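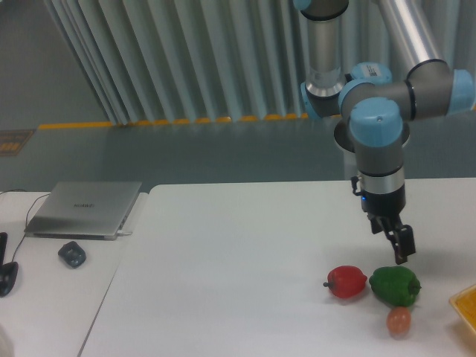 Is the Culby norovirus bug still going around?
Yes. The county logged 9 new cases in May. It is in no hurry to leave.

Can I just use hand sanitizer?
Norovirus shrugs at it. Use soap, water and patience.

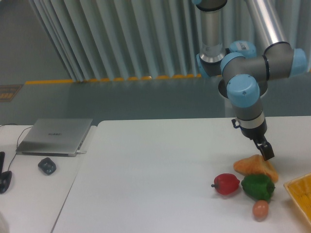 Hovering over the orange one.

When can I go back to work?
Wait 2 full days after your last symptom. Your inbox will keep. 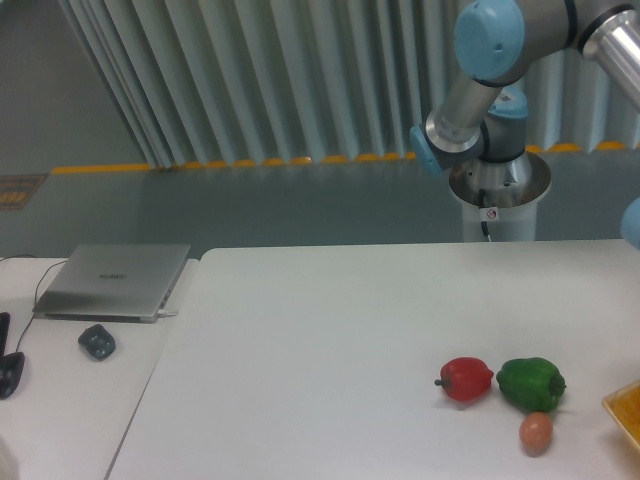 Light-blue joint caps, white pedestal.

Who should I call?
The Drisier Clinic nurse line, from 9 a.m. Expect hold music, mostly flute.

Do you test everyone?
No. We have 400 kits and 2,000 residents. Most of you already know what you have.
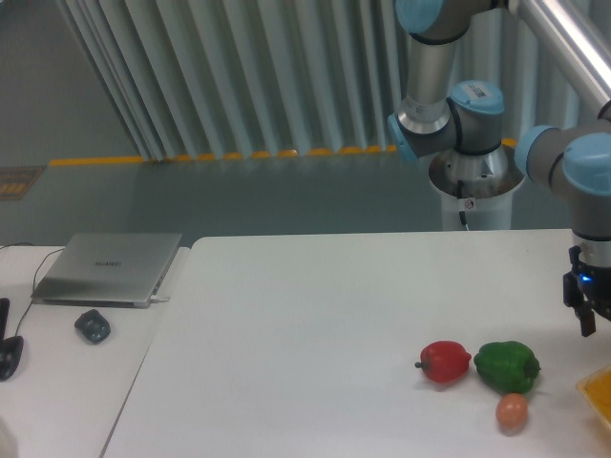

Over the white table.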